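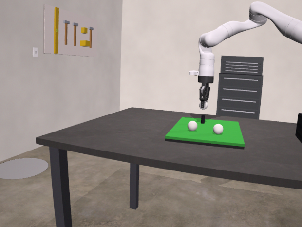
Skarnley 小規模製作助成 ご担当者様

2024年1月21日

# Marikar 進捗報告書(中間)

Bisdale 共同工房で進めております卓上ロボットアーム製作「Marikar」について、前回の報告より後の状況をご報告いたします。前回の報告書は10月に提出いたしました。その際にいただいたご質問への回答も、本書の後半に入れました。日本語は私の母語ではありませんので、分かりにくい表現がありましたら、どうぞご指摘ください。

## 現在の状況

製作は、アーム本体、グリッパー、制御ソフトウェアの三つの部分に分かれています。アーム本体は組み立てが終わり、工房の作業台に固定してあります。グリッパーは二回目の設計が完成しましたが、指先の部品をまだ交換する必要があります。制御ソフトウェア(私たちは Aleck と呼んでいます)は、シミュレーションの中では最初から最後まで一つの動作を行うことができます。実機では、その動作の一部だけが動いています。

計画表と比べますと、アーム本体は予定のとおり、ソフトウェアは予定より少し早く、グリッパーは予定より遅れています。全体としては遅れていると考えるほうが正しいと思います。グリッパーがなければ、ほかの部分の試験を完了することができないためです。

## シミュレーションについて

申請書には「実機の組み立ての後にシミュレーションを作る」と書きましたが、この順番を変更しました。アームの関節の部品を待っている間に、シミュレーションを先に作ることにしたのです。この変更については10月の報告書でもお知らせしましたが、理由の説明が足りませんでしたので、もう一度書きます。

部品の到着を待っている期間、工房でできる作業はケーブルの準備と台の補強だけでした。その時間を使ってソフトウェアを進めれば、組み立てが終わったときにすぐ試験ができると考えました。この考えは半分だけ正しかったです。動作の計画の部分はそのまま実機に移せました。しかし、物をつかむ部分は、シミュレーションで調整した値がほとんど使えませんでした。

シミュレーションの課題は単純なものにしました。机の上に緑色の四角い板があり、板の奥のほうに黒くて短い棒が立っています。白い球は 3 個です。アームは球を一つずつつかみ、棒に触れないように持ち上げて、板の上の指定された場所に移します。棒は障害物の役目です。球を使う理由は、向きを考えなくてもよいからです。箱や円柱の場合、手首の角度も決めなければなりませんが、球の場合は中心の位置だけで足ります。

部屋の背景も作りました。引き出しのついた灰色の工具キャビネットと、壁の工具パネルにかかっているハンマーや黄色い水準器がそれです。動作の計算には関係がありませんが、カメラの画像から球を見つける試験では、背景が全部同じ色であると問題が簡単になりすぎます。とくに壁は明るい色ですので、白い球を高く持ち上げたとき、球の輪郭が見つけにくくなります。緑の板の上にあるときは、この問題はほとんど起こりません。最初、私はこのことに気がつかず、板の上だけで検出の試験をしておりました。

カメラは手首の横に取り付ける設計です。グリッパーが球をつかんでいるとき、指先が球の中央を隠すことがありますので、「つかんだかどうか」を画像だけで決めるのはやめました。今は指の開き具合も一緒に読んで判断しています。

シミュレーションでは、この課題を 108 回実行しました。失敗は 15 回です。失敗の内容は次のとおりです。

- 持ち上げている途中で球が指から滑り落ちた場合。これが一番多い失敗です。
- 二つの球が近くに置かれていて、指がとなりの球を押してしまった場合。
- 球が高い位置にあるとき、検出が途切れ、Aleck が安全のために停止した場合。

棒への接触は、記録の中に一度もありませんでした。ただし、棒のまわりの余裕を広くとっていますので、棒のすぐそばに球を置く指示は、今のところ Aleck が断ります。余裕を小さくした場合の試験はまだ行っていません。

## 実機について

実機のアームは、土台から手首まで、すべての関節が動きます。電源を入れた後の原点合わせも自動でできるようになりました。以前は、電源を入れるたびに手で関節を基準の位置に合わせていましたので、作業がずいぶん楽になりました。

土台から届く距離は 400 mm です。申請書の目標と同じ値ですが、一番遠いところまで伸ばすと手首が少し下がります。原因は肩の関節の遊びと、前腕の部品のたわみの両方だと思われます。どちらの影響が大きいか、まだ分けて測ることができておりません。ソフトウェアで補正することも可能ですが、先に機械の側を直したいと思います。補正で隠してしまいますと、後で部品がゆるんだときに気がつきにくくなるからです。

グリッパーは、リンク式の細い指を使う形にしました。一回目の設計では、指が平行に動く簡単なスライド式でしたが、レールに切りくずが入って動かなくなりました。工房では同じ部屋で木工をする利用者もいますので、ほこりは避けられません。リンク式には露出したレールがなく、今のところ止まったことはありません。

残っている問題は指先です。現在の指先は表面が硬く、球を強くつかむと球が前に飛び出します。弱くつかむと滑ります。ゴムのシートを貼ってみましたが、数日で端からはがれました。次は、指先そのものをやわらかい材料で作り、ねじで固定する方法を試します。型はもう作りました。材料の硬さは二種類を比べる予定です。

## 安全について

共同の工房で使う機械ですので、安全の部分は申請書よりも詳しく決めました。

- 非常停止のボタンを、作業台の手前と部屋の入口のそばに置きました。どちらを押しても、モーターの電源が切れます。
- アームを動かすときは、床のテープの内側に人が入らないことを規則にしました。
- 一人だけで工房にいるときは、低い速度のモードだけを使います。
- 電源を切るとアームが下がりますので、切る前に必ず休止の姿勢に戻します。この手順は Aleck の終了の処理に入れてあります。

最後の点は、失敗から学んだものです。11月の試験で、伸びた姿勢のまま非常停止を押したところ、手首が作業台に当たり、カメラの取り付け金具が曲がりました。けがはありませんでした。金具は作り直し、作業台には厚いフェルトを敷きました。非常停止のときにも下がらないようにするには、肩にブレーキが必要です。これは今の予算に入っていませんので、次の項目でご相談いたします。

## 予算について

助成金の残りは 400 ポンドです。届く距離の数字と同じですが、偶然ですので、書き間違いではありません。残りの金額から、次のものを購入する計画です。

1. 指先の材料と、固定用のねじ
2. 肩の関節のベアリング(遊びを減らすため)
3. 予備のモーター一台

三番目の予備のモーターを、肩のブレーキに変更することをお許しいただけますでしょうか。金額はほぼ同じになる見込みです。予備がない場合、モーターが故障すると部品が届くまで作業が止まります。それでも、共同の部屋で使うものですから、私はブレーキを先にするべきだと考えます。見積書は手元にありますので、必要でしたらお送りいたします。

工房の利用料は、申請書のとおり私どもの側で負担しております。工具についても、新しく購入したものはありません。

## 前回いただいたご質問への回答

**設計のファイルはいつ公開されますか。**
アーム本体の図面は、肩の関節の修正が終わってから公開いたします。今の図面のまま誰かが作りますと、同じ遊びの問題が起こります。ソフトウェアは先に公開できますが、説明文がまだ整理されていません。シミュレーションの部分だけでしたら、来月に出すことができます。

**ほかの利用者も使うことができますか。**
今はできません。低速モードと停止の手順の説明書ができましたら、希望する利用者に短い講習を行います。講習の内容は Bisdale の運営の方と相談しているところです。

**シミュレーションの結果は、実機の性能を示していますか。**
いいえ、示しておりません。動作の経路については参考になりますが、つかむ動作については別のものとお考えください。とくに球の滑りやすさは、シミュレーションの中で私が決めた値であり、測定した値ではありません。実機の試験が終わりましたら、同じ形の表にして並べてご報告いたします。

## 次の期間の作業

最初に、やわらかい指先を作り、球をつかむ試験を実機で行います。同時に、肩のベアリングを交換して、伸ばしたときの下がりをもう一度測ります。この二つが終わるまで、経路の速度は上げません。

その後、シミュレーションと同じ課題を実機で行います。板と棒は、寸法をシミュレーションに合わせて工房で作ります。板の塗装の色は、照明の下でカメラの画像を見てから決めるつもりです。球は市販のものを使いますが、大きさに少しばらつきがありますので、使う前にノギスで測って、記録に番号をつけておきます。

検出が途切れる問題については、球を見失ってもすぐに停止するのではなく、指の開き具合が変わっていなければ動作を続けるように、Aleck を変更している途中です。変更の後は、シミュレーションの試験を最初からやり直します。古い結果と新しい結果を混ぜた表は作りません。

ブレーキの件は、注文してから届くまでに時間がかかるそうですので、早めにお返事をいただけますと大変助かります。ほかに不足している資料がありましたら、お知らせください。

どうぞよろしくお願いいたします。

Marikar 製作担当
Bisdale 共同工房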